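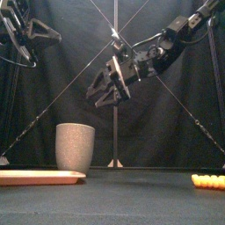

Kalex Two-Arm Bench Kit

I build and sell these out of a shared shop in Irkholm, and I answer the email myself, so if this page leaves something out just ask me. The Kalex is a pair of small servo-driven arms with parallel grippers, sold as one kit for people who want to teach a robot to move everyday stuff around a table. Cups, trays, toys, whatever's in your kitchen drawer. It's a tabletop machine for labs, classrooms and stubborn hobbyists (hi, I'm one too!).

What comes in the box

Two follower arms, assembled and tested as a pair
Two leader arms, the ones you hold and move by hand
Four grippers with open-frame fingers, already mounted
Power supplies, clamps and every cable you need
3 spare servos, all for the wrist, where people break things first
A printed setup guide and a USB stick with the software

You bring the table and the computer. Cameras aren't included either. I used to bundle them and everybody already had ones they liked better, so I dropped them and took the price down a bit.

Why the fingers look like that

My first version had solid fingers and I never loved them. They were heavy out at the tip, right where you don't want weight, and they hid whatever you were trying to grab. Athina Kourkoulas redrew them as open triangles over one long weekend and I've shipped them that way ever since. You can see through to the thing you're picking up, which helps a lot when you're driving the arms by hand, and the wrist servo runs cooler too.

They like cups, blocks, soft toys and anything with a bit of an edge. Flat things are harder. A thin dish lying on a table takes practice – slide it toward you until it hangs over the side, then pinch it. Coins and playing cards? Forget it, unless you print your own tips. The drawings are on the stick, so go wild.

Setting up

Clamp the arms down before you plug anything in. Please! Ihor Vakulenko, who tests every kit with me, still has the chipped mug from the day I skipped that step. After that you run the centering routine, which takes 10 minutes, and you're ready to drive. Leave some slack in the cable loops at the wrists. People love to zip-tie them flat to make it look tidy, then the wrist turns all the way over and yanks the plug out.

A plain matte tabletop and a dark cloth hung behind it will make your recordings much easier to work with. Shiny tables are a pain.

The not so great parts

The arms are loud. They aren't strong either, so keep it to 200 grams per arm and don't hand them a full water bottle. After a long session the shoulder servos get warm and the arms start to sag a little, so I take a break when I notice it. And the leader arms feel stiff for the first few days.

Ordering

Kits are built in batches and the next one has 42 in it, shipping in July. Put the name of your school or lab in the notes if you need a proper invoice. Replacement servos and finger sets are sold separately and usually go out the next working day.

Repairs go to Morenike Nnaji at the same address. Send the whole arm, cables included, and tape a note to it saying which joint is acting up.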